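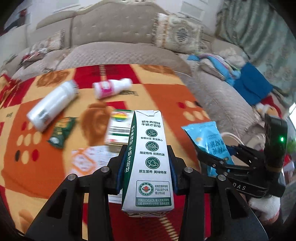
2 min read

Drerkell hand-held grippers, tried at the Plundana open day

Last updated: April

I went along to the Plundana open day on a Tuesday to try the Drerkell grippers, which you hold and squeeze yourself. They are for recording how a person picks things up, so that a robot arm can be taught from it later. Plundana had set the session up on a low table in front of a sofa, with ordinary shopping on it: a milk carton, a snack bag, a yogurt drink and so on.

The carton was the best test. The blue-edged pads sit flat against the sides and you can keep it upright without much thought. Bags are harder. You need to take hold near the middle and close slowly, or the bag turns in the jaws. Bottles lying on their side took me 3 goes.

Working with one in each hand is tiring. I did 9 minutes and my wrists knew about it. Gloves are worth wearing, as the handle rubs at the base of the thumb. I also kept an eye on the cable, which I would like to see run somewhere else.

I have used the Lehtinen pair before. The Lehtinen is lighter but its fingers flex, and I would pick the Drerkell for anything with weight in it. The Mindasness software was only shown on a laptop and I did not get a turn, so no marks for that either way.

Good grip, heavy handle. I would try it again with smaller hands in mind, if they bring out a second size.

115 shares · 2 comments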